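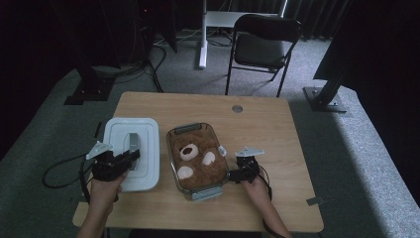
Rimard has passed 2388 recorded demonstrations at its Jeltville site, where the company is gathering examples of two-handed household tasks for a learned manipulation policy. Operators work with a black hand-held gripper in each hand, and every gripper is cabled and carries a flat white plate on top. Objects are picked for how differently they behave under contact: a white plastic container with a ridged lid, a glass baking dish with plastic handles, a brown plush bear that fills most of the dish. The left gripper closes on a gray piece standing on the container lid while the right works at the side of the dish.

Constanza Palma, who runs collection at the site, said the soft items account for most of the rejected takes. "Fur deforms differently every time, and the fingers hide the contact point," she said. "We keep those takes if the gripper width signal is clean – otherwise they go."

A demonstration is rejected when tracking of either hand drops out for more than three frames. Accepted takes are trimmed, resampled to a common rate and labeled by task phase. Labeling is done in Cabanatuan by a team of eight under Emiliano Godoy.

The first policy trained on the set will be tested in December on a two-arm bench at Clallberg. Kiros Woldegiorgis, who is responsible for the tests, said objects held out of training will be scored separately. Rimard has not decided whether to release the recordings. Collection at Jeltville continues with the current grippers until the test results are in.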